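4.2 Patterned cloths and the finding of edges

The household survey at Hanalstead recorded 3,677 cloths in everyday use, among them tea towels, dusters, face cloths and small hand towels. Plain cloths were treated in the previous section. The present section is concerned with those that carry a woven or printed pattern, and in particular with the effect of that pattern on how readily a person finds an edge or a corner before folding.

Participants in the Rurkura sessions were asked to fold each cloth in half twice and to lay it on a pile. No instruction was given as to which edge should be taken up first. As Tanguy observed in his earlier work on linen cupboards, most people begin by looking for a corner and, failing that, run a hand along the nearest side until one is met. A straight stripe parallel to the hem appears to help with this search. A stripe set at an angle to the hem gives no such help, and several participants turned the cloth over more than once before starting.

Wavy and zigzag stripes form a group of their own. Where the stripes meet the side of the cloth, the outline may rise and dip in step with the pattern, so that the border is a row of small bumps and the eye has no straight line to follow. The cloth in Figure 3 is of this kind, with pink waves on white and a scalloped outline. Participants who were given cloths with a shaped border tended to fold by matching stripe to stripe and paid little attention to whether the two sides met. The resulting piles were judged neat from the front and less so from above.

Colour was found to matter less than had been expected. Cloths with pale stripes and cloths with strong ones were folded in much the same manner, provided that the stripes ran in the same direction. The thickness of the material had a greater influence, as soft cloths with a raised surface hold a fold poorly and were often pressed flat with the palm before being added to the pile.

The working surface was also considered. Folding took place on a grey surface ruled with thin white lines, chosen after the first trials at Hanalstead, in which white cloths had been difficult to tell apart from a pale tabletop. Some participants made use of the lines and squared the cloth to them before beginning. Others laid the cloth down at an angle and left it so. The two habits are kept apart in the tables that follow, and 70 folds in which the participant changed from one to the other have been set aside.

Figure 3. Striped cloth on the ruled surface.

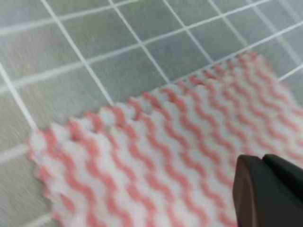 A further note is needed on cloths that had lost their shape through repeated washing. These were retained in the survey but left out of the comparison of borders, as their sides could not be classed with confidence as straight or shaped. They are taken up again in section 4.3, together with cloths that had been mended or cut down from larger pieces.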